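Teaching a Robot When to Leave a Wire Alone

Sorting electronic parts is dull work for people and hard work for robots. A person can pull one cable out of a heap while thinking about lunch. A robot arm that can place a metal block to within a hair will grab that same cable and drag three others along with it.

The Murnix project at the Hollenstein lab has spent the past year on this problem. Its results, released on 2024-10-31, suggest that part of the answer is to let the robot give up more often.

The task is simple to describe. Circuit boards, small components and wire harnesses are put in a tray. The arm has to pick them out one by one and place each in the right bin. Boards are easy. They are stiff, they lie flat, and they look much the same from one attempt to the next. Harnesses change shape every time they are touched, and a plan made before the fingers close may be useless a second later.

Most earlier systems dealt with this by trying to predict the shape of the whole wire. The Murnix group tried that too, and dropped it in July after months of slow progress. The predictions were good for short, thick cable and poor for the thin strands found in small appliances.

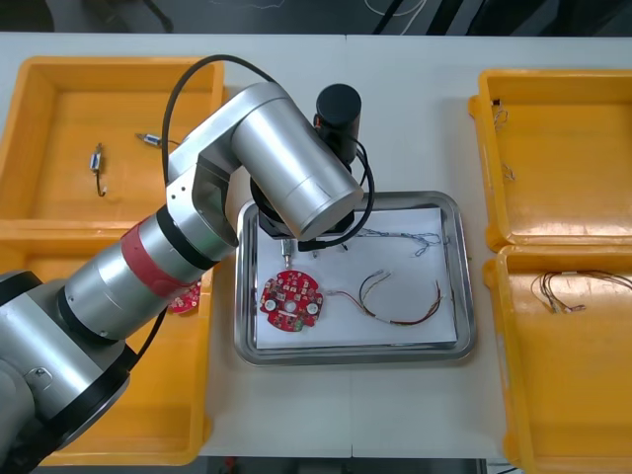 The sorting table at Hollenstein, with a circuit board and wire harnesses on the center tray.

The method that replaced it is called Batidden. It makes no attempt to model the full wire. It looks for a place to grip, closes the fingers, lifts a short way and checks whether what is moving matches what it expected to move. If too much comes up, or too little, the arm lowers the part, lets go and picks a new spot. The check is repeated during the lift, so a bad grip can be dropped before it turns into a tangle.

The idea of checking a grip is old. What the group added is a way to learn how much mismatch to put up with. Set the limit too strict and the robot fusses over every pick. Set it too loose and it hauls half the tray into one bin.

To learn that limit, the team recorded 3630 picks with a person steering the arm. In 662 of them the operator let go and started again. Those restarts had been treated as mistakes and left out of the training data in the first version. Putting them back made the largest difference of any change the group tried.

The final test was 400 picks on parts the system had not handled before. It put seven in the wrong bin. Most of those were harnesses with bare ends, which can hook onto a neighboring wire so lightly that the camera misses it until both are in the air.

Speed is the weak point. The robot is still slower than a person, and a tray of knotted cable slows it further. There is a stopping rule for wires it cannot free, and those go back to a human. The group also worked with small batches on a clean table under steady light, so a recycling plant with dust and broken parts would be a harder test.

Juvoretti, a firm that takes apart used electronics, plans to try the method on one of its lines. The first trial will cover harnesses only - boards at the plant are already sorted by an older machine, and the company sees no reason to replace it.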